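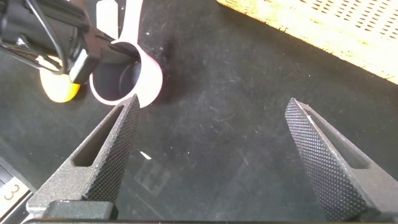
Dry measures get lost in my kitchen more than anything else. The white cup with the long flat handle has no permanent slot, and it doesn't nest with the Nisel set. In December I moved the small items out of the Estex drawer, which is 39 cm wide and too shallow for anything with a rim, and switched to open woven baskets on the table.

Sorting is by use. Fruit and cartons share one basket. The red pot goes in the other with the blue cloth and the pink bowl -- and, for now, the marker, which I use for dating jars.
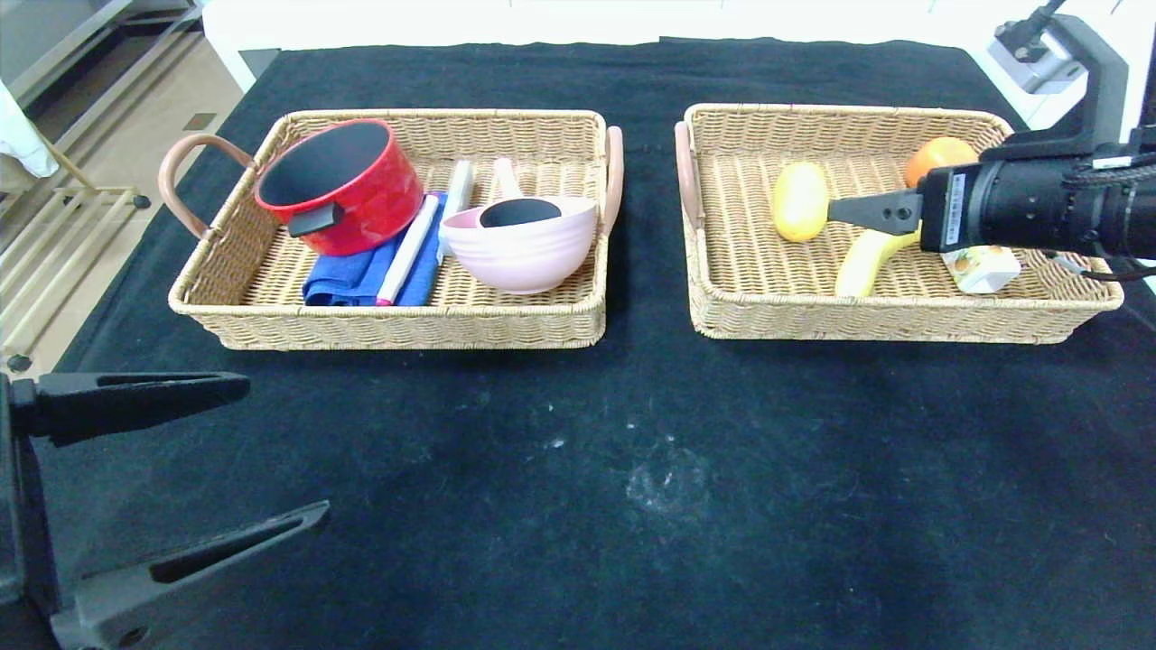 A reader in Ustska wrote in to say that fruit should never sit in a basket without a liner, as the weave marks soft skins within two days. I have not seen this with bananas. Mangoes, possibly.

Low sides help. A deep basket turns into a stack, and the bottom layer stops being used.
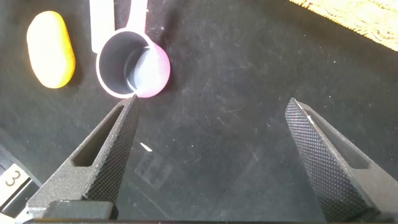

Reading time: 2 min

The cup is still unassigned. A hook would need 3 cm of clearance behind the handle, and the Ignacio rail gives less than that. Laying it flat in the pot basket works but blocks the cloth. I'll leave it standing on the black surface until the rail is moved.

Print this post | E-mail this post

Recent posts
Estex drawer runners, 6 months on
Relabeling the spice jars
Ignacio rail: mounting notes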